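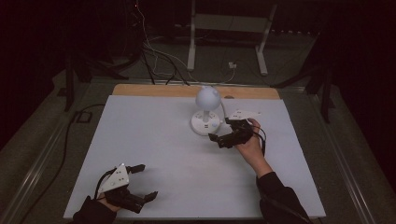
Issue 7, page 4

Plindach hand-held gripper pair, reviewed at the bench
Carys Bowen

The Plindach pair is sold to workplaces that want an operator's movements recorded before a station is automated. The operator wears nothing special. Each hand holds a black two-finger gripper with a white triangular plate on top, and the plate carries small black dots. Cables leave from the back of each unit.

We ran the pair at Bernel on the small-goods station, where staff move and set down light items such as the white sphere on its round base. The work surface was a large white board between grey metal rails. It scuffs, but the finish is matte and we had no trouble with glare.

Grip is good. The fingers open wide enough for a stem or a thin base, and closing force is easy to judge after a morning. Cable routing is the weak point. On the right unit the cables lie over the back of the hand, and Edem Opoku, who has small wrists, asked for a clip by Wednesday. Plindach does not supply one.

Bernel logged 1,808 usable passes against a target of 2,000. Most of the rejects were early ones.

The job itself changes more than the brochure admits. Packers are now paid at the demonstrator grade while recording, but the pace is slower and breaks have to be scheduled. Nkrumah Odoi wants it in writing what grade applies once recording ends. Management had no answer when we left.

Recommended for short shifts. Spare finger pads are extra, and the carrying case is too shallow for the plates.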